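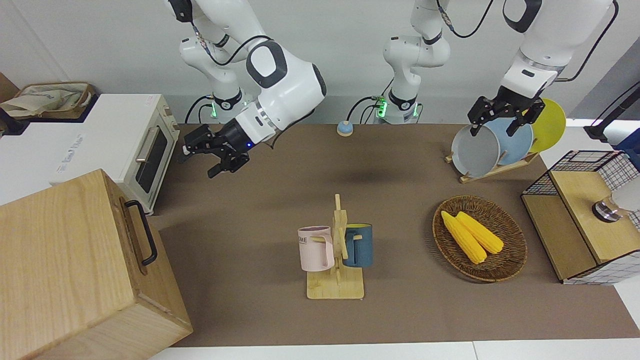

ok so a few people asked what our robotics club does all semester besides post blurry pizza photos, so here comes a long one. get a drink

we're the Clonach student robotics club. this year's project is called Hetent (I did not pick the name, I voted for Morris and lost) and the goal is to get two arms to tidy a small kitchen. plates, mugs, a toaster oven, the usual stuff you'd find on a counter

I wanted Morris so badly that we now call the left arm Morris. compromise!

the task list comes from the Tedard challenge, a student thing that runs in May. you get a set of household chores and your robot has to do as many as it can in a time slot. no remote control during the run, and one restart allowed. we've entered once before and I'd like to not talk about how that went

fine, I'll talk about it. we scored 106 points. the top team got more than 400. we were eating sandwiches in the hallway by noon

the chores that look hard to a person and the ones that are hard for an arm are such different lists. opening an oven door with a big bar handle? pretty okay! you hook it, you pull along an arc, done. lifting one plate out of a rack with two more plates right behind it? weeks of my life

the thing with plates is the rim. the fingers have to come down on either side of something really thin, and if you're off by a little bit you either miss it or you shove the plate into its neighbor. and then the neighbor leans and now the camera's idea of where everything is has gone stale

gray in front, pale blue in the middle, yellow in back. that's our standard order now and we always start with the gray one. if I see those three colors on a flag somewhere I'm going to flinch

someone asked how we teach it. short version: we drive the arms ourselves through the chore, over and over, and save every run. then we train on the saved runs and see what the arms do when we let go. then we go back and record more of whatever it was bad at

we're at 3,351 saved runs as of last night. a huge pile of those are plates. a sad little pile are corn

yes, corn. there's a chore where you move vegetables out of a basket, and we have a woven one with two corn cobs in it. corn is a weird shape! one end is pointy, it rolls, and if you grab it too far toward the tip it swings around like a compass needle

my own job is mostly the mug tree. hanging a mug on a peg means getting the handle over the end of the peg and THEN letting it drop a little so it sits. if you open the gripper before the drop you're hoping. I've done a lot of hoping

the pink one is easier for me to drive than the dark blue one and I can't explain it. same tree, same pegs. our newest member says it's in my head and she's probably right — she's better at both of them than I am

things I'd tell a club that's just starting on two arms, in no order:

get one arm doing something boring and reliable before you touch the second one. we powered both up on day one and spent the whole first month teaching them not to bump elbows

tape down where the furniture goes. we moved our little wooden cabinet over by maybe two fingers' width while cleaning and lost an entire afternoon wondering why everything was worse

write down who drove each run. we all have habits. one person comes in from the side, another drops straight down, and when you mix them all together the arm sort of can't decide and hovers there. watching a robot hover over a plate for a full minute is a special kind of evening

also label your bad runs as bad the minute they happen. do not tell yourself you'll remember. I had to rewatch 400 of them over break with my cousin's dog asleep on my feet

somebody in the replies wants to know if you need to be an engineering major. no! we have 5 people who show up every week and two of them are in engineering. one is in nursing and she has the steadiest hands on the controllers by a mile

cost question: the arms belong to the department and we share them with a class that meets in the mornings, so we get them from 4 pm until the building closes. the kitchen stuff is ours. most of it came from thrift stores and somebody's aunt

the morning class leaves the joint settings however they like, so the first thing we do every day is send both arms home and check that they agree with us about where home is. skipped that once. once was plenty

where we are right now: plates come out of the rack pretty well if the gray one goes first. mugs, so-so. corn, please don't ask. opening the oven works, closing it works, putting something in it is next week's problem

the part I'm most nervous about is doing chores back to back. each one alone is fine-ish, but after the plates the arms end up in a pose the mug runs never started from, and it gets confused. so this week we're recording mug runs starting from all kinds of goofy positions

if you're on campus and want to try driving, come by after 4. you'll be bad at it for twenty minutes and then something clicks and you won't want to give the controllers back. bring a snack, the vending machine on our floor ate my last two dollars

I'll post again when we've got plates and mugs running in one go. or when I've given up on corn, whichever's first

oh and for the person who asked, the right arm doesn't have a name yet. taking suggestions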